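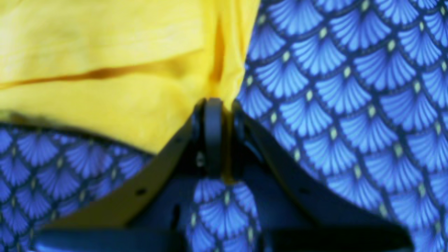 Can a strong plain color be kept next to a busy pattern on the same bed, or the same shelf, without the two fighting?

They get along very well, provided the plain one is allowed to be plain and the pattern has a bit of room to spread out. Pick one strong color, pick one print, and let a small touch of the first turn up somewhere in the second.

I have been asking versions of this question for most of my adult life, usually while standing in front of an open linen closet with something slipping off my shoulder. My own cloth pile began with a yellow throw and a length of blue cloth patterned with fans, and it has been growing ever since, so when I heard that a woman in Foscombe was giving over her front room to people who wanted to sort out their fabric, I put two bags in the back seat and drove over one wet morning in April.

Inmaculada Alcaraz spent years behind the counter of a fabric store called Benítez, cutting curtain lengths and listening to people describe their sofas. When the store closed she took home the long cutting table and the brass yardstick that had been screwed along its edge, and those now fill most of her front room, along with a kettle, two stools and a radio that only seems to get one station. She charges nothing for the morning but she does like it if you bring cake.

"Put everything out," she told me, before I had my coat off. "You can't think about cloth in a bag."

So out it all came, pillowcases and tablecloth ends and a skirt I had been meaning to take apart since my daughter was in school. What surprised me was how quickly she stopped looking at colors and started picking things up by the corner. She wanted to know how each piece hung. A soft cloth will bunch up the moment you pinch it, and all the folds run down toward your fingers, and she says you learn more from that one pinch than from any label. Stiffer cloth lifts like a page. If two pieces are going to live together in a quilt or a cushion, they should lift in more or less the same way, or one of them will spend its life pulling at the other.

Then we got on to pattern, and there she slowed down and made tea.

Blue fans are a favorite of hers. The sort she likes best has overlapping rows set one behind the next like fish scales, each fan made up of pale ribs with a darker line around it. It is an old idea and it turns up on everything from bowls to bathrobes. Its great strength, in her view, is that it looks fine flat and looks even better draped, when the fans stretch over one fold and squeeze up in the next. Its weakness is that you can't cut it carelessly. A row of fans that wanders uphill along the edge of a tablecloth will bother you at every meal, and she has a tablecloth of her own to prove it, made in a hurry for a cousin's wedding and now used under the ironing.

If your print has little dots or drops of a second color in it, she said, go looking for that color in your plain pieces before you buy anything. A speck of yellowish green in a blue print is enough to welcome in a whole yard of yellow. The match can be loose. Lemon, butter and gold will all do, and a soft yellow throw shows several of those at once anyhow, pale where it lies open to the light and closer to amber down in the folds.

I asked her about storage, because mine is a disgrace, and that took us up to lunch.

She used to fold everything the way the store did, around a card, and she still does for anything she might sell. For the rest she has gone over to loose folding, and she moves the folds every time she puts a piece back. Old creases were her great enemy at Benítez. They get a line of dust along them, the light finds them, and on yellow especially they show up brownish and stubborn. Her shelves came from Umby, a secondhand furniture place out on the Bullutdale road, and they are shallow, which she swears by. A deep shelf means a back row, and the back row is where the skirt you meant to take apart goes to live for twenty years.

Plain cloth goes on the left and prints on the right, sorted by weight before color. Anything shorter than her forearm goes in the scrap drawer. Anything she hasn't touched by the following spring goes to the school, where they make costumes out of it, and last year one of her old curtains played a king.

We ended up with three piles of mine on the long table, one to keep, one to wash and one for the king's wardrobe. The yellow throw and the blue fans went home in the same bag, with the beginnings of a plan for a bedspread: blue for the middle, yellow for the backing, folded over to the front for a border as wide as my hand. Inmaculada wants the border wider. I have cut nothing yet, and the two of them are on the spare bed while I walk past and think about it.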